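Zaladdale Public Library Opens Family Afternoons for the Winter Break

ZALADDALE - The Zaladdale Public Library will run free family afternoons through the whole of the school winter break in December, with games, crafts and short films for children ages 3 to 11 and the adults who bring them.

The afternoons start at 1 p.m. and finish at 4:30 p.m. in the Joubert Room on the library's lower level. Families can come for the full session or drop in for part of it. No library card is needed, and there is no charge for materials.

The program replaces the single holiday party the library has held in past years. Last winter's party drew 239 people to a room with a fire limit of 176, and many families had to wait in the lobby.

"We had parents standing in their coats for forty minutes with a toddler on each hip," said Noreen Costello, head of children's services. "Spreading it over the break means people can pick a day that suits them, and if it's full they can come back tomorrow."

Each afternoon has a quiet half and a noisy half. Board games, puzzles and paper crafts run until 2:45 p.m. After a snack break, the tables are pushed back for group games, a sing-along or a film. The daily schedule will be posted at the front desk and on the library's website.

Reynaldo Javier, who teaches music at Utbridge Elementary, will lead the sing-alongs. Children may bring small instruments from home - recorders and shakers are fine, but drums should stay behind. Murray Wong of the Jullura Puppet Theater will bring a shadow puppet show on the last afternoon, followed by a workshop where children can make a puppet to take home.

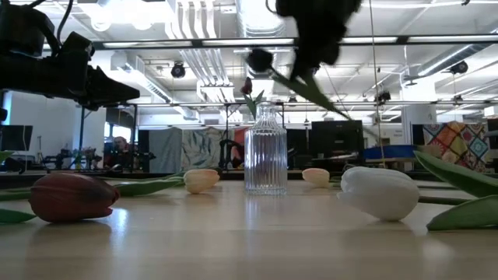
Snacks will be fruit, crackers and juice. Parents of children with food allergies are asked to speak to staff when they arrive or to bring a snack from home. Children under eight must have an adult with them in the room. Older children may stay on their own if a parent signs the sheet at the desk and leaves a phone number.

The Joubert Room can be reached by stairs or by the elevator next to the main entrance. Strollers can be left in the hallway outside. Parking in the lot behind the building is free for library visitors, and the Utbridge bus stops across the street.

"My two will have been through every game in our house by the second morning," said Siobhán Corrigan, a Zaladdale parent who helped plan the program. "I wanted somewhere warm that doesn't cost anything and has different toys."

Places are first come, first served. Groups of six or more should call ahead so staff can set up extra tables.

Media contact: Áine Gallagher, Community Programs, Zaladdale Public Library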